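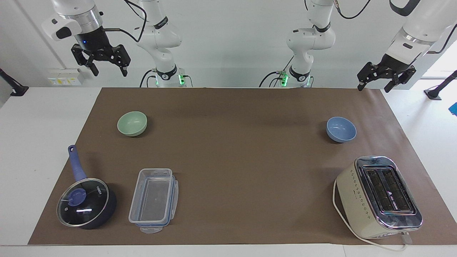
Posted Feb 27, 2022 by Hạnh Chu

Hi all! I've been covering my worktable with brown paper before I set anything out (bowls, mostly), and I love how it looks against the white. My question is whether you folks tape it. I bought a 100 foot roll from Tostgate and it wants to curl at the ends.

KianoushN: Never tape! Roll it backwards overnight and it'll lie down nicely. Tape left marks on my mother's table and I still hear about it every July.

xuan_t: Sorry, I disagree, dear Kianoush. Two little bits of painter's tape underneath never hurt anybody's table, and bowls slide when the paper does.

Hạnh Chu: Oh, I may try both. I do like a green bowl and a blue one on brown, it's such a calm color to work on.

Comments (2)

Aniela G: I switched to a cloth and wouldn't go back, but the paper does look tidy.

Loc Ngo: Cloth holds crumbs, Aniela! Paper for me.

Kumumance uses cookies to remember your settings. Accept / Manage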